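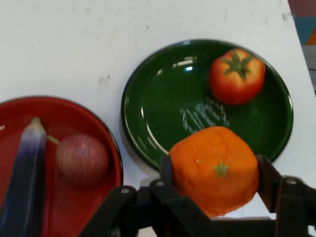
Toy produce and a black gripper at the Olard open day.

I got to Olard at ten in the morning with a coffee in each hand (one was for Sixten Lindholm, who'd already had two) and there was a line down the hallway. For toy fruit! I counted myself lucky to get into the second group.

The June open day is the one time of year the robot shop lets people like me wander in and ask dumb questions, and I had plenty. Gunnel Bakke ran our table. She's been teaching an arm to sort groceries onto plates, and she talks to it under her breath the way I talk to my car in January. "Come on, come on, easy now." The job sounds like nothing – pick up the orange, put it on the green plate – but I've got a toddler at home, and I know how long that can take.

What got me was the shiny stuff. Gunnel says glare off a glossy plate can confuse a camera worse than a dark room will, and she picked glossy plates anyway. Monow, the software they're using, learns from people steering the arm by hand, and the team had put in 32 sessions before they let any of us near it. Then she asked who wanted a turn. My hand was up before she finished. I was terrible! My hands shook, and I kept steering left when I meant right.
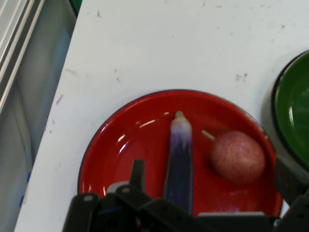
Keabetswe Mnguni told me afterward that the eggplant is the one she dreads, and she'd take a tomato any day, because a long skinny thing can swing around on you if you grab it too near one end. She has a steadier hand than I do, and she still slows way down for it.

I stayed until they started stacking the chairs. Coralie Sheehan is already signed up for next year's first group, and I've asked her to save me a spot.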